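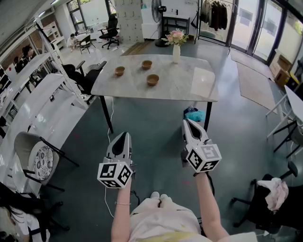

Neville Penrose wants the evening bus put back before the clocks change, and he told Mavville parish council so at its last meeting. The number 12, which used to leave the station at 11 minutes past nine, was withdrawn in July along with the last run out to Lightfoot.

Mr Penrose said people on late shifts were now paying for taxis or asking relatives to fetch them. He had counted 15 passengers on the final journey, and said the operator's claim that the service ran almost empty did not match what he saw.

The council has no power over the timetable but agreed to write to the county, which paid part of the cost until this summer. It will ask whether a trial could run on Thursdays to Saturdays through the winter.

Pramila Thakur was less sure. She told the meeting that the early bus mattered more, and that money spent on the evening run could put the morning one at risk. Pupils at the upper school have few other ways of getting in.

A petition has gathered 60 names at the post office and will stay on the counter until the county replies. Paper copies of the current timetable can be had from the library, where the old ones have been taken down. The stop outside the chapel is still in use during the day.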